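Radu Reading Room Opens Its Magazine Shelves to Everyone

The Radu reading room has put its whole collection of science fiction magazines and paperbacks out where people can pick them up, and it's a joy to walk in and find them standing there, spines out, ready to borrow. Until this March most of the collection lived in boxes in the back hallway, and you had to know what you wanted and ask for it by name.

The collection now runs to 938 titles in 7 languages, a good many of them gifts from readers who moved away and couldn't take their shelves with them. Kourosh Parsa, who runs the room, spent the winter opening boxes and kept getting sidetracked by the covers. "I'd plan on sorting for an hour and find myself still on the floor at dinner time with a story half read," he said. "Some of these I hadn't seen since I was a teenager."

The big change is in how the books are kept. The old bookcases were deep and tall, fine for hardcovers, terrible for thin magazines, which slid down behind one another and curled at the corners. Parsa wanted something low and open, and he got it from Primo Grasso, a retired cabinetmaker who lives two streets over and has been making small slotted racks for the tables in his garage. Each one holds a handful of issues upright with a divider between them, so you can pull one out and the neighbors stay put.

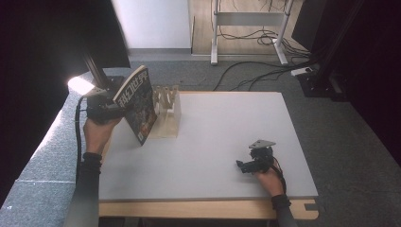

Shelving by cover is the part regulars are most excited about. Instead of filing everything by author, the room now groups its magazines by language and puts the brightest covers at the front of each rack, where they catch your eye from the doorway. The Chinese shelf is the one to see first! A dark cover crowded with purple, blue and orange artwork, with a big white title in stylized characters across the top, looks terrific next to a pale wooden rack, and you don't need to read a word of it to want to know what's going on inside. Forough Zamani, who teaches an evening language class at the room, has already started sending her students over to choose an issue by its cover and work out the first page together.

"They argue about what the story is going to be," she said. "Then they read it and they're nearly always wrong, and they want another one."

Zamani's class meets at 6:30 in the evening and is full for the spring, but she's keeping a list for the next round. Students can take home two issues at a time. Anyone else with a Radu card can do the same, and cards are free at the front desk if you bring something with your address on it.

Borrowing is simple. Take what you like from the rack, write the title on the slip at the desk and bring it back within three weeks. Returned copies go in the tray by the door, please, and not back in the rack, so that loose pages can be checked and mended before the next reader gets them. A few of the oldest issues are marked with a green sticker. Those stay in the room, though you're welcome to sit with them as long as you want.

There is more to come. Omid Abbasi is putting together a printed list of everything on the racks, with a line or two on each title from people who have read it. He has 300 entries written up so far and would love help, especially from readers of Polish and Portuguese. You don't have to be a critic. One of his favorite entries so far says only, "Good spaceship, sad ending, read on the bus."

The room is also looking for more magazines. Complete runs are wonderful, but single issues are just as welcome, and a creased cover or a name penciled inside is no problem at all. Bring them in a bag or a box during opening hours. Damp or moldy copies can't be accepted, as they spoil the ones beside them.

Grasso, meanwhile, is still cutting wood. He's finished enough racks for the long tables and has started on a smaller set for the children's corner, with wider slots for picture books and comics. He wouldn't give a date. "I have the boards," he said. "Come by and ask me when it's warmer in the garage."

The Radu reading room opens at 10 in the morning and closes at 8 in the evening. The racks are on the tables straight ahead as you come in, and the kettle is to the left.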